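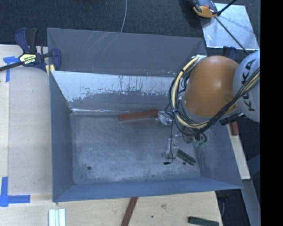 How to Plan and Budget a Bin-Picking Cell

Last updated December 29, 2023

Most first budgets for a bin-picking cell get the arm price right and the rest wrong. This page covers the order in which to gather quotes, the lines that tend to be left off, and how to size the reserve. It assumes a small shop or lab buying one cell, with parts that arrive unsorted in an open bin.

Before you start

Have the following on hand:
A sample of every part the cell will handle, including the worst ones
The real bin, or its drawing with inside dimensions
A floor plan with power and air drops marked
The hourly number of parts you need, averaged over a shift

Do not request quotes until you have the parts. Vendors will quote against a drawing, and the quote will change when they see the part.

Step 1. Fix the bin before the arm

The bin sets reach, gripper length and camera height. Measure the inside depth, the slope of the walls and the width of the floor. A bin with walls that slope inward feeds parts toward the center and costs some volume. A straight-walled bin holds more and leaves parts standing in the corners, where a wide gripper cannot close.

Decide how the bin is held. For trials, bar clamps on the rim and tape marks on the table are enough to return the bin to the same place. For production, budget a locating fixture with hard stops. We carry it as its own line, separate from the table. A gray metal bin will also show wear and scratches on its inner walls, and bright worn metal can upset some depth cameras. Test the camera on a used bin.

Step 2. Choose the arm by reach at depth

Take the farthest lower corner of the bin as the target. Add the length of the gripper, then check that the wrist housing clears the rim with the gripper fully down and tilted. The catalog reach figure is measured without any of this. Ask the vendor for a reach study with your bin model loaded. Most will do it free before an order and charge for it after.

Payload is gripper plus fittings plus part. On short blocks and similar parts the gripper is usually the heavier item.

Step 3. Price the gripper and its spares together

Two-finger grippers suit blocks and bars with parallel faces. Suction suits flat, clean, sealed faces. Get both quoted if your parts are mixed. In our comparison the Tarnar parallel gripper came with one set of fingers; the Guerra unit came with none. Finger sets are wear items. Order nine for the first year and enter them in the purchase.

Long parts lying flat against a wall are the hard case. If these make up a noticeable share of the load, ask for a thinner finger profile and have the vendor show a pick from that position.

Step 4. Price the cables and hoses

Cable dress is the line most often missing. Power, signal and air all run along the outside of many arms and have to bend with the wrist. A loop that is too short pulls on connectors. A loop that is too long catches the bin rim. Budget for:
A bracket to carry the loop at the wrist
Hose and cable in matched lengths, plus one spare of each
Ties and sleeves, replaced at every service
Air fittings, including plugs for unused ports

Our last order for this group came to $2,557, most of it in the spare cable set. The first draft of the same budget had $200.

Step 5. Vision and software

Ask for the license terms in writing. Vomov sells its picking package as a one-time license with paid updates. Ginivov charges by the year and includes support. Over a short project the yearly plan is cheaper; work out the crossover for your own term. Check that the quote covers calibration, the camera mount and the computer.

Step 6. Floor, guarding and power

Robot base plate, table, guarding, interlocks and an air drop all belong on the sheet. Wooden work surfaces are acceptable for trials at low speed. Replace them before a production run, as they shift and the calibration goes with them.

A risk assessment is a paid item unless you have someone qualified in house. Schedule it before guarding is ordered.

Step 7. Set the reserve

Add up every line except the arm and controller. In our last two cells the arm was 41 percent of the total, and every overrun came from the other lines. Apply the reserve to those lines only. If the project starts in June, check that quotes obtained over the winter are still valid, and ask for an extension in writing before they lapse.

Purchase order sequence

1. Bin and sample parts
2. Reach study
3. Arm and controller
4. Gripper and fingers
5. Vision
6. Cable dress
7. Fixture and guarding

Hold items 6 and 7 until the gripper is on the arm and has been moved by hand through all four corners of the bin. Cable lengths taken from a drawing are usually wrong.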